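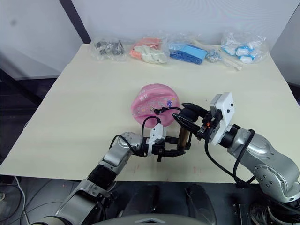 Home Kitchen Garage Kids' Gear Storage Search

Pumping up a small rubber ball with a hand pump

A child's rubber basketball loses air in storage, and most that spent the winter in the Brusterby garage since November needed a refill. A small hand pump does the job. Work on a clear tabletop, with bagged parts and other toys pushed to the back edge.

1. Find the valve. On a printed ball it is easy to miss among the artwork. Feel for a smooth, shallow dimple between the bumps.

2. Wet the needle. One drop of water or glycerin is enough. Do not use cooking oil, as it softens the rubber plug.
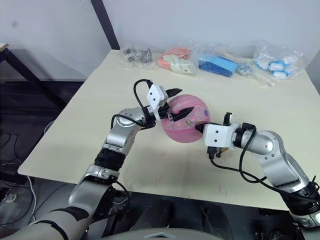 3. Brace the ball from both sides before inserting anything. A soft ball rolls away from the needle and bends it. Push straight in, with no twisting, until the base of the needle meets the rubber.

4. Keep slack in the hose. A taut hose pulls the needle sideways with each stroke and wears the valve oval. The Nudell pump kept here has a hose of 230 mm – short, so the barrel has to stand close to the ball.
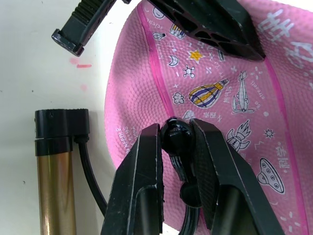 Pink doodle-print ball, pump and black hose.

5. Use full, slow strokes. Short strokes mostly compress the air already in the hose. Stop every few strokes and press the ball with a thumb. It should give slightly at the panels and less at the seams.

6. Check the bounce. Dropped from 80 cm, a play ball should come back to a little over half that height. Our small one weighs 493 g and is firm enough at 53 cm around the middle.
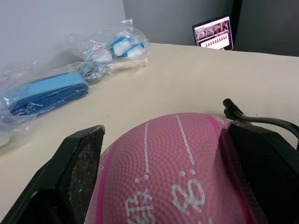

7. Withdraw the needle in line with the valve, then dab soapy water over the hole. Steady bubbles mean the plug is dirty or split. A second drop of glycerin sometimes reseats it.

8. Store the pump with the needle removed. Needles go in a small clear bag, closed, in the same drawer as the tire gauge.

Updated 30 April 2026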